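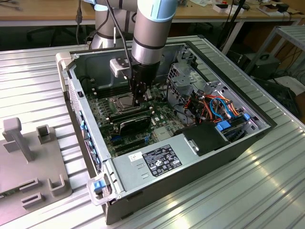

Progress report to the Farina fund, second period
Submitted 15/01/2018 by Bohdana Harasym, Posiseck computer reuse workshop

The grant from the Farina fund pays for the teardown and sorting of retired office desktops, the recovery of working parts, and the rebuilding of complete machines for the Skusunard adult learning centers. Most of the towers that came to us in this period are one model family with a gray steel chassis. They come apart well once the side panel is off. The case goes down on its side with the open part up, and the motherboard, the memory slots, the graphics card and the power supply can all be looked over before anything is unplugged. The power supply sits across the lower part of the case and covers some of the board, so it is the part that decides the order of the work. Its specification label faces up in this position, and we now copy the rating onto the job sheet at that point.

Intake and output

We received 40 desktop towers from Bovari under the donation agreement signed last summer. Of these, 38 have been opened, checked and entered in the parts register. The remaining two have bent side panels and were set aside until the end of the batch. From the opened machines we have completed 27 rebuilds that passed the full overnight test. The others are being used for parts or are waiting for a decision.

The target in the grant agreement for this period was 30 rebuilds, so we are 3 short. Most of the shortfall comes from December, when the workshop was closed longer than planned for work on the heating. We expect to make this up in the next period without asking for an extension.

Processor and socket work

The previous report said that we were losing too many boards at the socket stage. The usual fault was bent contacts after a processor was lifted out at an angle, or after something was dropped on an open socket. We changed the procedure in two ways. The processor is taken out only after the rest of the board has been inspected, and the socket is checked under the lamp as soon as it is bare. If the contacts look clean the board goes forward. If they do not, the board is marked and no more time is spent on it.
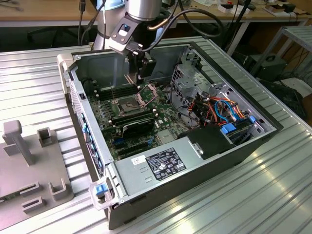
Tower on its side with the socket frame raised, power supply still in place.

We also looked at whether to pull the power supply first on every machine. It makes the lower half of the board easier to reach, but it adds time, and the wiring has to be routed through the case again at the end. For now the supply stays in during the socket check and comes out only if the board is going to be removed. The wiring near the drive cage needs some care in either case. In two machines a drive cable had been pinched by an earlier repair, and both were replaced from stock.

The blue plastic latches and tabs are worth a note. They hold up better than expected on machines of this age, but they are the one item we cannot buy separately at a sensible price. When a case is scrapped we now keep all of them in a labeled box. This has already saved two cases that would otherwise have gone out with a drive held in by tape.

Graphics cards

The cards in this batch are small and not powerful, and the learning centers do not need them for the courses they run. We tested the first rebuilds with and without the card. The machines without it ran quieter and made no difference to the software used in class. We asked Skusunard for their view and they prefer to keep the cards wherever the second screen output is needed - mainly in the two rooms where the teacher's machine drives a projector. The remaining cards will be tested and stored as spares.

Spending

Spending is within the approved budget. The main costs were storage drives, thermal paste, replacement coin cells and antistatic bags. The line for memory was underspent, as the donated machines had more usable modules than the survey suggested. We would like to move the unspent part of that line to storage drives, where prices went up during the fall. A separate request has been sent with the budget sheet, and we would be grateful for an answer before the next order is placed.

Problems and open points

Storage space is tight. Stripped cases take up as much room as full ones, and the metal recycler collects only when there is a full load. We have asked for a more frequent pickup and are waiting for a price.

The parts register is still kept in a spreadsheet, and only one person can edit it at a time. This was acceptable for the first batch but slows down entry now. We are trying a shared version on one of the rebuilt machines.

Plan for the next period

Finish the two damaged towers from the current batch.
Deliver the tested machines to Skusunard and collect the signed receipts.
Complete the outstanding rebuilds from the parts already on the shelf.
Write up the socket check as a one-page sheet for new staff.
Agree on the date of the next delivery with Bovari - they have indicated that it will be the same model family.

The parts register and the test results for each machine are attached as separate files.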